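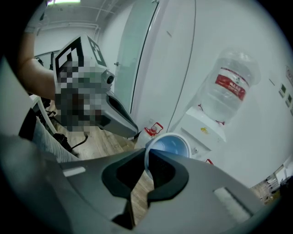 June, workshop notebook, page started a bit after 9:40

Water corner again. I said I'd write this up properly so we stop having the same conversation every time somebody wants tea, so here goes (Stela, you can add your bits underneath, I left room).

The big bottle ran low yesterday and I swapped it before I went home. I did it the way Veronika showed me: switch the heating off at the back, lift the old one straight up, wipe the collar, peel the seal off the new one, and over it goes in one move. Slow is worse! If you hesitate halfway you get a sock full of water, ask me how I know. After that I let it glug until the bubbles stopped and ran 200 ml out of each tap into the sink jug before turning the heat back on.

Then the cups. We've got paper ones and we've got plastic ones, and people keep grabbing whichever is closest. My vote is still paper for anything hot and plastic for cold, and please write your name on it if you plan to use it twice. Damian went through four on his own before lunch and I'm putting that in ink.

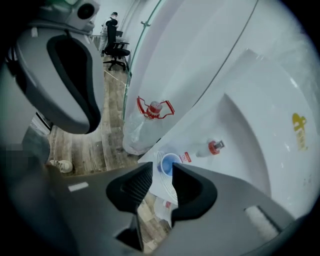 I've also been thinking about the floor over on this side. The planks look great but they don't like puddles, and the joints near the desk have already gone a little dark where somebody set a dripping cup down. I wiped it with the gray cloth and it came up fine – mostly. Niloufar wants a mat. I'd be happy with a mat too, as long as it's a thin one, those chairs roll all over the place and I don't want a caster catching on a thick edge.

Costs, for Sunita: the paper cups from Wallner come in a carton of 2,000, and that's a silly amount of cardboard to store for a room our size. Kolach does a pack of 200 and they'd drop it off with the bottles. Dearer per cup, but I'd pay it to get my shelf back. The customer number is 674, they always ask.

Went back after lunch and measured the tea thing, too. The hot tap gave me 88 °C on the first cup and 81 on the third, one straight after the other. So if you're making a round, leave a couple of minutes in between or the last person gets sad tea (it was me).
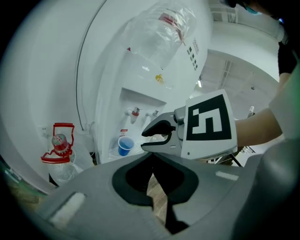
Blue cup on the drip tray, hot tap on the left, second bottle on the floor.

Still to do: empty the drip tray (I keep forgetting it lifts out), descale before the end of the month, and ask Kolach when they collect empties. Stela has the descaler in her drawer, second one down, behind the tape.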